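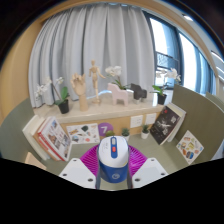 **손가락 패드만 따로 살 수 있나요?**

패드는 좌우 한 벌로 따로 팝니다. 손가락 본체를 바꿀 필요는 없고, 기존 패드를 밀어서 빼낸 뒤 새것을 끼우면 됩니다. 한 짝씩은 팔지 않습니다. 한쪽만 닳았다고 문의하시는 분이 꽤 있는데, 새 패드와 닳은 패드를 마주 보게 끼우면 물건이 새 패드 쪽에 붙어서 늦게 떨어집니다.

# Cololance 핸드헬드 그리퍼

손에 들고 쓰는 평행 개폐식 그리퍼입니다. 방아쇠를 당기면 닫히고 놓으면 열립니다. 이 한 문장을 위해 설명서가 꽤 두꺼워졌는데, 대부분은 카메라 보정 이야기입니다.

Althorpe에서는 이 제품을 들여오기 전에 Jemal과 Rulten의 핸드헬드 모델을 같이 써 봤습니다. 파는 쪽이 쓴 비교표를 믿지 않으시는 것은 건강한 태도입니다. 그래도 적어 둡니다.

## 사양

- 최대 벌림 폭: 71 mm
- 손가락: 2개, 좌우 동시 개폐
- 패드: 골이 있는 연질 패드, 교체식
- 카메라: 본체 장착, 광각
- 보증: 2년 (패드 제외)
- 반품: 수령 후 7일 이내

패드가 보증에서 빠진 이유를 물으시는데, 패드는 닳는 것이 일입니다.

## 다른 모델과 비교하면

| | Cololance | Jemal | Rulten |
|---|---|---|---|
| 방아쇠 힘 | 가벼움 | 무거움 | 보통 |
| 둥근 물건 | 안정적 | 가끔 돌아감 | 안정적 |
| 얇은 종이 | 어려움 | 어려움 | 그럭저럭 |
| 패드 교체 | 공구 없음 | 나사 | 공구 없음 |
| 손목 부담 | 보통 | 적음 | 큼 |
| 설명서 | 길다 | 짧다 | 있다고 한다 |

Jemal은 무게 배분이 좋습니다. 오래 들고 있어도 손목이 덜 불평합니다. 대신 방아쇠가 무거워서 불평은 손가락이 합니다. 컴퓨터 마우스처럼 겉이 매끈하고 둥근 물건을 잡으면 미세하게 돌아가는 일이 있었고, 패드를 바꾸려면 작은 나사를 풀어야 합니다. 작은 나사는 언제나 책상 밑을 좋아합니다.

Rulten은 얇은 물건에서 제일 나았습니다. 손가락 끝이 좁아 바닥에 붙은 종이도 가장자리만 살짝 들려 있으면 집어 올립니다. 다만 본체가 앞으로 쏠려 있어 반나절쯤 쓰고 나면 왜 팔을 두 개만 갖고 태어났는지 생각하게 됩니다.

Cololance는 그 중간이라고 하면 칭찬처럼 들리지 않겠지만, 매일 쓰는 물건으로는 중간이 편했습니다. 얇은 종이는 정말 잘 못 집습니다. 종이를 주로 다루신다면 Rulten을 사세요. 저희도 팝니다.

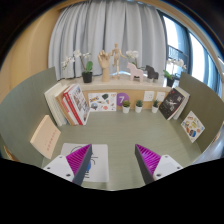
**카메라에 손가락이 늘 보여야 하나요?**

양쪽 손가락 끝과 그 사이 공간이 항상 화면에 들어오도록 맞추는 것을 권합니다. 개폐 정도를 영상에서 읽는 방식이라면 손가락 끝이 가려지는 순간 값이 튑니다. 본체가 화면 아래쪽을 조금 차지하는 것은 괜찮습니다. 아래쪽을 더 살리겠다고 카메라를 위로 꺾으면 멀리 있는 배경은 시원하게 나오고 정작 잡을 물건은 나오지 않습니다.

## 시험한 방법

시험은 Ginette Ross가 맡았고, 기록은 Brittany Dufour가 정리했습니다. 세 모델을 같은 탁자에서 같은 물건으로 번갈아 썼습니다. 동작은 다가가기, 잡기, 들기, 옮기기, 내려놓기 순서입니다. 이름만 보면 유치원 과정 같지만 내려놓기에서 의외로 차이가 났습니다. 패드가 말랑할수록 물건을 놓기 싫어합니다.

Ginette의 메모에서 그대로 옮깁니다.

> Jemal: 잡는 건 좋다. 놓을 때 한 박자 늦다.
> Rulten: 정확하다. 무겁다. 정확하게 무겁다.
> Cololance: 특별히 쓸 말이 없다. 계속 이걸 집게 된다.

Brittany는 마지막 줄을 광고에 쓰지 말라고 했고, 저희는 상품 설명에 썼습니다.

창이 가까운 자리에서는 노출도 한 번 보셔야 합니다. 광각 렌즈라 창문이 화면에 쉽게 걸리고, 자동 노출이 밝은 쪽을 따라가면 탁자 위가 어두워집니다. Cololance는 노출을 고정할 수 있고 Jemal도 됩니다. Rulten은 메뉴에 항목이 있기는 한데, 저희가 받은 제품에서는 전원을 껐다 켜면 설정이 풀렸습니다.

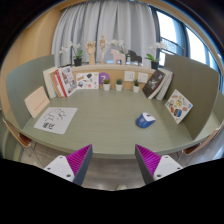 노출을 고정했다면 그다음은 시작 자세입니다. 손가락을 다 벌린 채 탁자 앞쪽에서 잠깐 멈췄다가 들어가면 나중에 구간을 나누기가 수월합니다. 급하게 들어간 기록은 어디서부터가 시작인지 사람마다 의견이 다르고, 그 의견을 맞추는 회의가 시험보다 길어집니다.

물건에 다가갈 때는 방아쇠를 미리 반쯤 당기지 마세요. 버릇이 되면 모든 물건의 크기가 비슷하다고 우기는 데이터가 나옵니다. 내려놓은 뒤에도 손가락을 끝까지 벌리고 나서 뒤로 빼야 합니다. 패드가 모서리를 물고 있으면 물건이 따라 나옵니다.

## 구성품

- 그리퍼 본체
- 장착된 패드 한 벌, 예비 패드 한 벌
- 카메라 고정대와 조임 렌치
- 보정판
- 설명서 (앞서 말씀드린 그것)

카메라용 메모리 카드는 들어 있지 않습니다. 상자를 열고 나서 전화하시는 분이 많아 장바구니 화면에도 적었습니다.

## 관리

패드는 물을 조금 묻힌 천으로 골을 따라 닦고 그늘에서 말립니다. 알코올은 쓰지 마세요. 표면이 반질반질해져서 보기에는 새것 같고 잡기에는 비누 같습니다. 손가락 고정 나사는 가끔 확인하되, 끝까지 힘껏 조이면 개폐가 뻑뻑해집니다.

## 배송과 반품

재고가 있으면 주문 다음 영업일에 보냅니다. 예비 패드 봉투를 뜯으셔도 본체 반품은 되지만 패드 값은 빼고 환불합니다. Jemal이나 Rulten으로 교환하실 때는 차액만 정산하며, 왕복 배송비는 고객 부담입니다. 교환 신청서에 어떤 물건을 잡으려다 실패하셨는지 적는 칸이 있으니 비워 두지 말고 써 주세요.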